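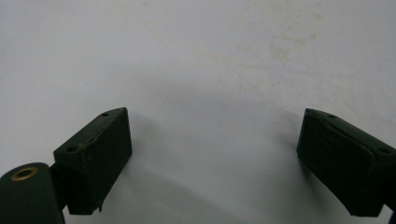

Two dark green fingers against a pale surface.

Home | News | Have Your Say | Get Involved | Contact

Search this site Enter keywords

Call for participants: Warraich Residents' Panel on the Voting Age

Should 16 and 17 year olds be able to vote in our local elections? The Warraich council has to send its answer to the province in the new year, and before it does, it wants to hear from a panel of ordinary residents. We're looking for 100 people to sit on it, and we'd love you to be one of them!

The question has been argued over here for a good while now. A petition in favour gathered 1139 signatures over the summer, and the public meeting that followed ran so long they had to stack the chairs around us. People had plenty to say on both sides, and a lot of them told us afterwards that they'd wanted more time with the details (who would be added to the list, how schools would be involved, what it would mean for school trustee races). The panel is that extra time.

What you'd be doing

You'd join four evening sessions in January, all held online, each two hours long with a break in the middle. The first is mostly background - how the current bylaw works, what the council can change by itself and what has to go through the province. In the second and third you'll hear from speakers on both sides and put your own questions to them. The last is for discussion in small groups and for writing the panel's report, which goes to council word for word. If the panel is split, the report will say so and give both views their own pages.

Who can apply

Anyone aged 16 or over who has lived in Warraich or Ekero for at least six months. You don't have to be a citizen, and you don't have to have voted before. Sitting councillors and their staff can't take part. We mailed invitations to 3000 households chosen by lot, but you can put your name forward without one. We'd be especially happy to hear from renters, shift workers and people out on the Ekero side, who were thin on the ground at the public meeting.

Panel members get an honorarium for each session. We can lend you a tablet, cover child care and arrange French interpretation if you ask when you apply.

How to apply

Fill in the short form on the Get Involved page, or pick up a paper copy at the library in Warraich. Forms must reach us by 30 Dec 2020. Names will be drawn to match the mix of ages and neighbourhoods in the area, and everyone who applies will get a reply either way.

Questions about the sessions go to Mélanie Ross, panel coordinator. For access needs or help with the form, ask for Dale Beaudoin at the clerk's office.

Filed under: Local Democracy, Elections, Get Involved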